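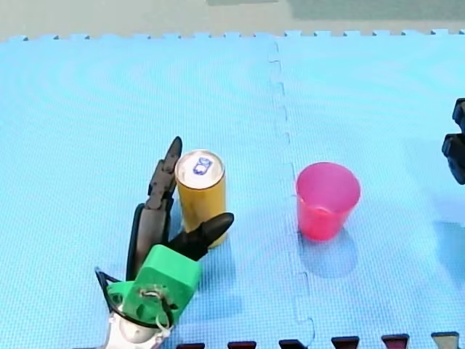
Mulludton Residents' Forum
Council and Elections
Topic: Conduct of the budget vote

Brotergate_Ward
Posted Fri 27 February

Members may wish to note that the council's budget was carried last night by a majority of 6, after the order of business was changed at the start of the meeting. The published agenda placed the vote after the public questions. It was taken before them. Several councillors were still in the group room and did not vote. I have written to the monitoring officer to ask under which standing order the change was made, and would be grateful to hear from anyone who was in the gallery.

selura_road
Reply 1

I was present. The chair moved the change, it was seconded, and it was agreed by a show of hands. The bell was rung in the usual way. I do not support the budget, but I cannot agree that the procedure was improper. Councillors are summoned for a stated time and are expected to be in their seats.

Ding Valley Tenants
Reply 2

With respect to the previous poster, the group leaders were told in writing that no vote would be held before the public questions. Our association had submitted a petition of 1,155 signatures against the closure of the Ding day centre, and it was due to be presented in that part of the meeting. It was received after the decision it concerned. The council undertook in November that petitions would be heard first.

selura_road
Reply 3

The November undertaking applied to planning matters only. The minute is on the council's website, item 30.

Ding Valley Tenants
Reply 4

We have read item 30. It says "matters of public concern", and planning is given as one instance. We do not accept the narrower reading.

quietcorner
Reply 5

Can anyone confirm whether the £235 increase in the garden waste and parking permit charges was part of the same vote – or was it deferred?

Brotergate_Ward
Reply 6

It was part of the same vote. On the main point, I accept that the bell was rung, and I have corrected my letter accordingly. I maintain that notice should have been given. The monitoring officer's reply will be posted in this thread when it is received.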